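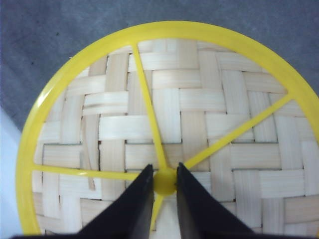 Figure 2. Woven bamboo strips inside a yellow plastic rim with thin spokes.

Mixed materials and the question of repair

In the previous section we described the goods that are woven fully from plant material. The present section treats a second group, in which a woven bamboo surface is held by a part made of plastic (Figure 2). In the older literature this group is mostly absent. Where it is mentioned, it is treated as a decline of the craft, and the authors pass quickly to the finer work. We think that this leaves out a large part of what households buy and use today.

Our material comes from two market towns, Bratier and Pikwood, and from the records of the Clinder workshop, which buys woven panels from home weavers and sells finished goods to shops in both towns. We visited 33 households. In each of them we asked to see all the woven goods in the house, including those which were stored or broken, and we asked when each piece was bought and whether it had been mended. The visits in Bratier were finished in November, and the last answers from Pikwood reached us on 29 December 2022. Pieces bought as gifts for other persons were not included.

The sellers in both towns gave us similar explanations for the change of the rim. A bent bamboo rim needs a long piece of good quality, without knots, and it must be tied by hand with cane. This tying is slow work and is paid badly. The plastic rim is bought ready, and the weaver only has to cut the panel to the correct size. According to the Clinder records, an order of 300 panels for plastic rims could be divided among 10 weavers, while orders with tied rims were given only to the few weavers who had learned the tying from an older relative.

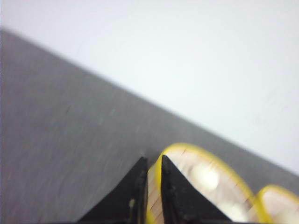 The effect on repair is less simple than we expected. With a tied rim, the owner can usually replace the cane at home, and many older respondents described how they did this every year before the rainy months. When the strips break, however, the whole piece is often thrown away, as the panel cannot be taken out without destroying the rim. With a plastic rim the situation is almost the opposite. Small damage at the edge is rarely mended, and several respondents told us that glue does not hold there for long. But a new panel can be put into the old rim, if the size is still sold. In Bratier one shop offers this service, under the sign of the Rahimi store, and charges less than half the price of a new piece.

We also asked the respondents what they consider to be a good weave. Most of them did not speak about the pattern at all. They pressed the surface with the palm and spoke about how tight it is, and whether the strips are smooth enough that they do not catch on a cloth. A diagonal pattern, in which the crossings move by a step in each row, was preferred by the weavers, who said that it lets them push the strips closer together. The buyers seldom made this distinction, and some were surprised when we laid two patterns side by side.

Two limits of these results should be mentioned. The age of a piece was given from memory and could be checked only where a receipt was kept. In addition, households which own no woven goods were not visited, so we cannot say how common such goods are in the towns as a whole. The prices paid to the weavers for each type of panel are treated in the next section, together with the cost of the raw bamboo and its transport to the workshop.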